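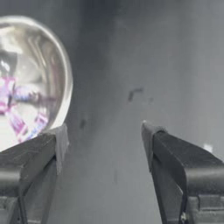

What keeps Declan Ruddock at Cernimside for another season? He says it came down to playing time, and the manager has told him he will start in goal.

The 1,679 fans who turned out for the last home match already knew a decision was close. Ruddock signed the new deal on Friday morning, two days after talks with Halás broke off.

"They made a fair offer and I thought hard about it," he said. "But they have a keeper who has played 100 games for them. I didn't want to sit and wait for him to get hurt."

The contract runs for 2 years. Ruddock missed 14 matches last season after he broke a finger in training in January, and he said the club paid for his treatment and kept in touch all through it.

"Delwyn called me every week," he said. "Some weeks we didn't talk about soccer at all."

Manager Delwyn Tapsell said he never planned for a different goalkeeper. "I had a list, sure – every manager has one. I didn't call anybody on it."

Tapsell still wants a left back before the window closes. He would not say if the club has asked Sarkell about a loan.

"We've got bodies there, but they're young," he said. "I'd like one more who has been around."

Ruddock said the finger is still stiff in the mornings and he tapes it for practice. He expects to play against Vitoner next weekend.

"They beat us twice last year and I watched both from the stands," he said. "I'd like to be on the field for this one."

Search this site Enter keyword Go

Contact us | Copyright 2018 | Back to top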